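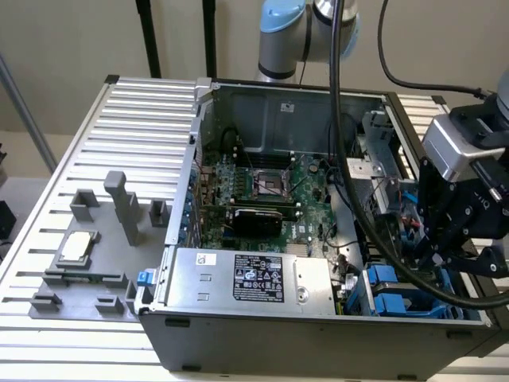
Notebook, 2/14/18 – daybed frame, second try

Got the Mukinetti daybed back on the floor this morning and went straight for the squeak. It's the center rail, no question. When I lean on the left side the slats shift and the bracket rubs the rail, and you can hear it from the door! I put felt under 6 of the slats (the ones nearest the middle) and left the rest bare so I can compare.
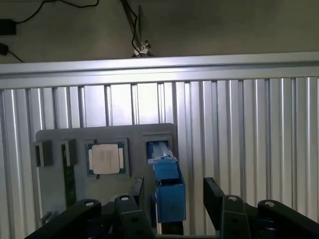
Then I swapped the bolts on the back panel for the 65 mm ones from Skála. They go in nicely, but the cap nuts don't cover the last bit of thread, and I don't want that catching on somebody's sheets. Svetozár Vávra thinks we should go back to the short bolts and add a washer. He may be right, I just hate how the short ones feel when you tighten them. 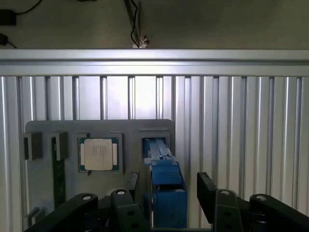
Powder coat is the other thing. The Driron sample in matte white marks if you so much as look at it with a wrench, so I'm taping the wrench jaws from now on. The trundle rolls fine on bare floor and drags on the rug – bigger casters, maybe, but then it won't clear the side rail. Need to measure that gap again.

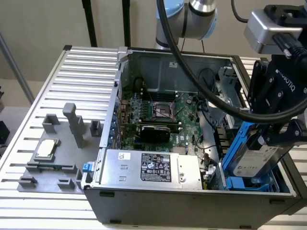 Does the trundle still fit a standard twin mattress? A thin one fits, and anything thicker than 21 cm hits the slats above it.

Ask Wadura for casters one size up.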